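# Chapter 9
# Durable Goods and Their Second Owners

In the previous chapter we looked at goods that are used up quickly: bread, petrol, a bus ticket. The buyer pays, the good is consumed, and next week the same buyer comes back. With a refrigerator or a bicycle the situation is different. The purchase is made once, and after it the good continues to give its service for many years. Economists call such things durable goods, and they need some tools of their own.

Let us begin with a small town. In Breteo there are 381 households, and we suppose that every one of them owns a washing machine of the make Stidix. When the machines work well, the local shop sells very few of them. The manager of the shop may think that demand has disappeared, but this would be a mistake. The households want clean clothes as much as before. They already own the stock of machines which gives them this service, and so the flow of new purchases is small.

This difference between a *stock* and a *flow* will be with us during the whole chapter. The stock is what exists at one moment. The flow is what is added to it, or taken away from it, in a period of time. Students often mix the two, especially when they read about sales in the newspaper, and we advise you to ask each time which one is meant.

## What does the owner really pay?

Suppose a household in Breteo buys a good bicycle in October and sells it again after one year. The price on the label tells us only a part of the cost. We must subtract what the next owner pays, and we must add the money spent on tyres, brakes and oil. What remains is the cost of using the bicycle for that year. If the bicycle could be sold again at exactly the same price, the household would lose only the repairs and the interest on its money.

It follows that the second-hand market has an influence on people who never enter it as buyers. A person who is sure that her old bicycle will find a new owner can accept a higher price when she buys it new. For the producer this is a pleasant fact. The less pleasant fact is that every used bicycle on sale is also a competitor for a new one. Which of these two effects is stronger depends on the good, and in section 9.2 we shall compare them with the help of a diagram.

## The problem of hidden quality

On Arancibia Street, where the used furniture of the town is sold, a buyer can open the drawers and sit on the chairs. What she sees is more or less what she gets. A used car or a used computer is another matter. The seller knows how it was treated, while the buyer can only guess. If the buyer is afraid of a bad one, she offers a low price, and at the low price the owners of good ones prefer to keep them. In the worst case only the bad ones stay on the market.

There are several ways out of this difficulty. The seller can give a guarantee. The buyer can pay an independent person for an inspection. A dealer with a name to protect can stand between the two, test what he buys and answer for what he sells. In our examples we shall use a dealer called Wesatix, who takes used household machines and desktop computers, and who gives the money back when a customer is not satisfied. Such a promise costs him something, and we will ask later who pays for it at the end.

## Goods which are made of goods

A last point before we start. Many durable goods can be divided. A wardrobe which is divided is only boards, but a car can be divided into an engine, doors and seats, and each of these has a price of its own. The same is true of a desktop computer. Imagine that one is worth 100 crowns as a whole, while its parts are worth more when they are sold one by one. An owner who thinks only of the money will take it apart. If the parts are worth less than the whole, he will repair it, as long as the repair is cheap enough.
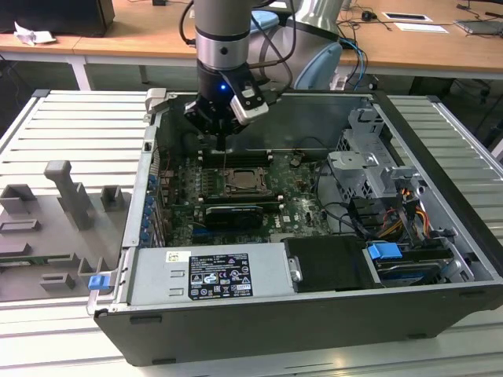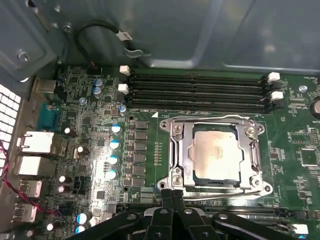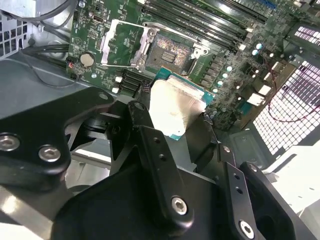
*Figure 9.1. An open desktop computer with its green motherboard. The processor is in its socket in the second picture and above the board in the third.*

The rule for dividing a good is treated in section 9.4, together with the costs of labour and storage, which we have left out until now. Before you go on, please write down 2 durable goods from your own home and estimate the price each of them would bring today. Keep the paper, as you will need both numbers for the exercises after section 9.1.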